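Bridomwood dried herb maker resets drying temperature after flavour tests

April 20, 2026

Catix, the Bridomwood producer of dried culinary herbs, has lowered the drying temperature for its rosemary, thyme and sage to 40 degrees Celsius, following a tasting and oil retention study carried out over the winter. The change applies to all jars packed from this week.

The study compared the new setting with the company's previous one, under which leaf was dried faster and in thicker layers. A total of 534 samples were prepared between the start of January and the end of the trial. Each was rubbed, sieved and stored in the dark for 7 weeks before being tasted in a plain white sauce and in a roast chicken rub made with salt and black pepper.

Tasters scored the cooler-dried sage as stronger and less bitter. Thyme showed a smaller difference. Rosemary kept more of its resinous smell but took longer to reach the moisture limit, and the stalks had to be stripped before drying instead of afterwards.

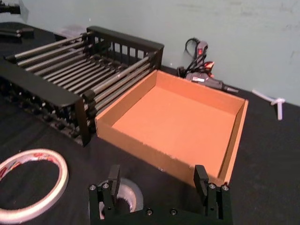
Yanling Lu said the result for rosemary should be read with care by home cooks, as a stronger dried leaf makes the usual swap for fresh unreliable. Most printed recipes assume one teaspoon of dried herb for 3 of fresh, she said, and with the new jars she would start at half a teaspoon and taste before adding more. She also questioned the use of a white sauce for rosemary, which she considers too fatty to show bitterness.

Catix said the sauce was chosen because it could be made to the same thickness each time. A second round using a bean broth is planned, but no date has been set.

Labels will carry a revised serving guide. For a whole chicken it recommends one teaspoon of mixed dried herbs, crushed with the salt and worked under the skin. For potatoes, the herbs are to be stirred into the oil and left to stand while the oven heats. The earlier guide gave a single quantity for both dishes. Jars already in shops are unaffected and can be used as before.
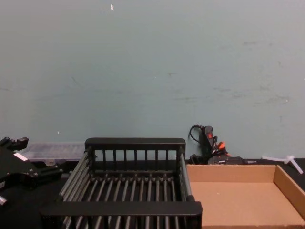 Storage advice has also been tightened. Dried herbs lose aroma through light, warmth and air, and Catix now asks that jars be kept in a closed cupboard away from the hob. A shelf on an open wall is acceptable if it gets no direct sun. Colour is a useful check on age: sage leaf that has faded towards the pale blue-green of the painted wall in the photograph may still be sound, but it should be rubbed between the fingers and smelled before use. Leaf that gives off little scent can go into stock, where a larger quantity does no harm.

The company's Pusier range of herb salts is not included in the change. Those blends contain garlic granules, which are bought in ready dried, and the recipe is unaltered. Its Jin pepper mix also stays as it is.

Sihan Cheng, writing in the trial summary, notes that basil and parsley were left out and that the figures should not be applied to soft-leaved herbs. Copies of the summary can be requested from Catix by post.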